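Stidar Pantry Handling Set, data card

Version 2, released February 11, 2023
Maintainer: Noemi Marchetti
Licence: research use, attribution required

Summary

Stidar is a set of 1000 teleoperated manipulation episodes covering one household chore: putting the groceries away. Each episode starts with a packaged item within reach of the arm and finishes when the operator releases it or gives up. The set was assembled to measure how far current policies are from doing this chore unattended. On present results they are a fair distance off.

Contents

600 episodes use cartons, packets and boxes. The remainder use tins, jars and bottles. Each episode holds wrist video, joint positions, commanded gripper width, motor current and an outcome label. No tactile data was recorded. The tasks were run at the Fedel site with a parallel-linkage gripper and a fixed arm base.

Labels

Outcome takes one of four values: placed, dropped, abandoned, damaged. Two annotators labelled every episode independently and disagreements went to a third. "Damaged" was redefined between versions. In version 1 it meant the package had opened. In version 2 it also covers any crease that stays after release, so damage rates in the two versions must not be compared directly.

A separate field, deform, records whether the package visibly changes shape while held. It is set per segment and is independent of outcome. An episode can be labelled placed and still carry the deform flag through most of its length.

Thin-walled cartons

Cartons are the hardest category in the set. A tall carton gripped at the base gives the controller a long lever and very little stiffness to work with. The vanilla shortbread box is typical: with the fingers closed on its lower end, the front face bends and twists slightly toward the grip, and a pale crease curves across the tartan. Frames like it carry the deform flag.

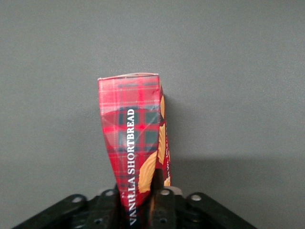 Bergþóra Þrastardóttir objected to the flag when the version 2 draft was circulated, writing that a person putting shopping away squashes a carton or two every week and thinks nothing of it, and that a machine should be held to the same standard. In her view the only question for a kitchen is whether the item ends up on the shelf in one piece. The flag was kept as optional metadata. Users who agree with her can ignore it and score on outcome alone.

Baselines

Two baselines are supplied. Barbieri is a behaviour cloning policy trained on wrist video and joint positions. Clikik is a scripted controller that closes to a preset width for each item class. Both handle tins reliably. On cartons, Barbieri tends to keep closing after contact, and Clikik fails whenever the item is not the size it expects. Neither recovers from a drop.

Known limitations

Backgrounds are plain and lighting is even. Policies trained only on this set should not be expected to work in a cluttered cupboard.
Motor current is a poor substitute for grip force and drifts over long sessions.
Shelf height is fixed at 500 mm.
Operators differ in how hard they squeeze. Operator ID is included so this can be controlled for.

Splits

Train, validation and test are divided by item, so no package in test appears in train. Do not reshuffle by episode. Reshuffled scores look much better and will not be listed in the results table.

Changes since version 1

Damaged label redefined
deform field added
Duplicate jar episodes removed
Timestamps in the joint log corrected to match video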